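Search the notebook
Search
2 min read

Sep 30, 2023 — cup handling, planner side

Moved the cup task off the old waypoint script and onto Guvomel this morning. The script had been good to us in the way an old car is good to you, and I won't miss it. Grasp poses now come from the perception node, the planner gets a pose plus an approach cone, and the arm is told to keep the cup's axis within a tilt limit while it's carrying. The limit lives in a config file with a comment from February that reads "temporary."

First problem was familiar. Clear plastic gives the depth camera nothing to hold on to, so the point cloud for the milk tea cup is mostly a rumor. I've stopped asking for a full cylinder fit on see-through objects and take the band low on the cup as the anchor, then extend upward using the height prior. Ugly, but the pose stops wandering between cycles. The teal cup is opaque and segments fine on its own, except when the held cup is in front of it. Then the two masks merge and the planner believes it is carrying something very wide.

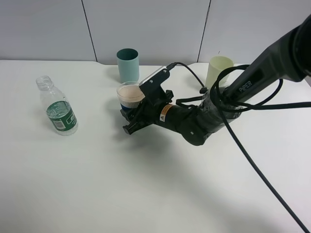

Grurkska wrote back on the thread that the merge isn't a segmentation problem at all: the attached-object mask is being applied one cycle late, so the held cup spends that cycle as an obstacle and a payload both. Suggested stamping the mask with the joint state time and leaving the network alone. I had already spent an hour blaming the network, so this was received with grace.

Checked the log and the stamps do disagree. The mask node was taking wall-clock time on publish. Patched it to carry the joint state stamp through. Replayed the bag: 2,142 frames, and the very wide object shows up in 2 of them, both right at gripper close. Can live with that until the attach event gets its own message.

Second thing, rim contact. When the fingers go into the mouth of a cup, the collision checker objects, and from its point of view it has a case — we model every cup as a solid cylinder. Added a hollow flag with a wall thickness, so fingers inside the opening are legal and fingers through the wall are not. Planning time went up by 60 ms. Fine. 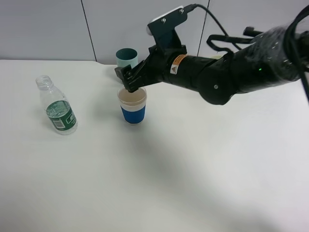
Left for next time

- Attach event as its own message, with a stamp we trust
- Hollow flag set from perception, currently typed in by hand per object
- Bottle on its side still gets an upright prior
- Rename "temporary" to something truthful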